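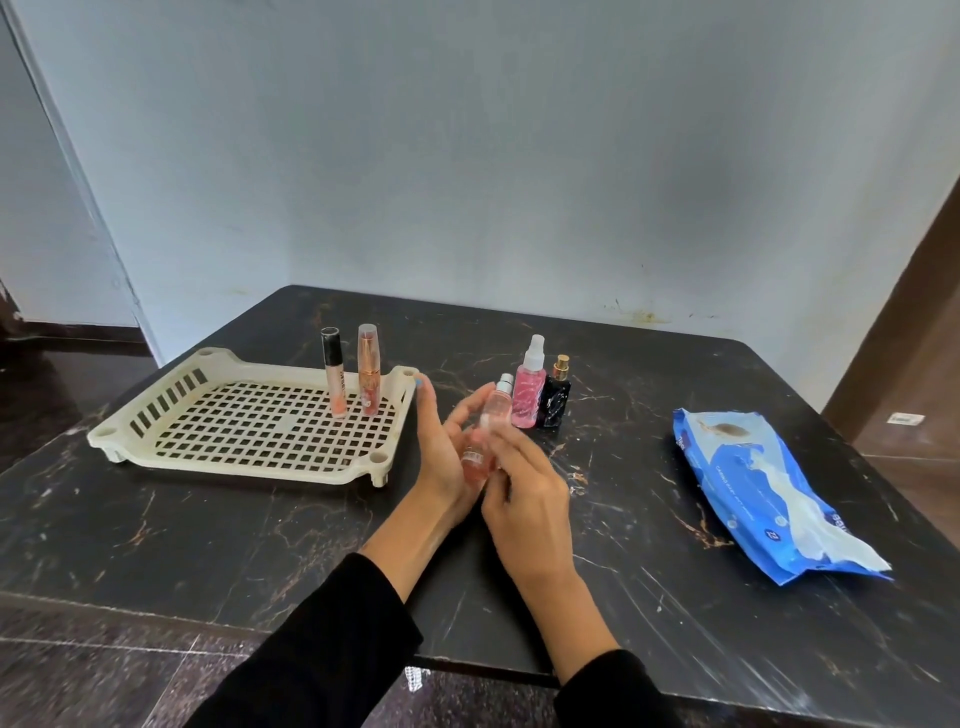 Slide 1. Restoring the sound on Tarkarar.

Tarkarar is a regional documentary shot on 16 mm reversal with a separate magnetic track. Four reels of picture survive. Only two of the sound reels are complete. The talk covers how the other two were rebuilt and leaves picture grading to the afternoon session.

Slide 2. Condition on arrival.

Sound reels 1 and 4 played without a break. Reels 2 and 3 had shed oxide along one edge and carried 258 splices between them, most made with office tape. Pause on the close-up of the splice block. Mention the vinegar smell only if asked.
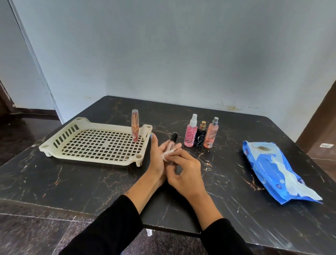
Slide 3. Alternate sources.

The Osbridge release print has an optical track, cut shorter than the original and limited at the top end. The Bravis television copy is full length but runs at 25 frames, so pitch and duration both had to be corrected before it could be lined up. Neither was used alone. Play clip A (Osbridge), then clip B (Bravis), then the composite. Check room level first.

Slide 4. The Tian interviews.

Dialogue here is in dialect and the subtitles on the Bravis copy paraphrase heavily. We retranslated from the audio. Where a word could not be recovered we left a gap in the subtitle and did not guess. Expect an objection to this.

Slide 5. What was left alone.

Camera noise in the river sequence stays. So does the level jump at the head of reel 3, as it is present in every source.

Questions. Stop at 11:40.

Comments

reelkeeper: Was the optical track scanned or played back through a projector head? The notes don't say.

mags_b: Agree on leaving the gaps in. Our festival copy had the old subtitles and half the jokes were missing.

dubstage: Clip B link is dead for me.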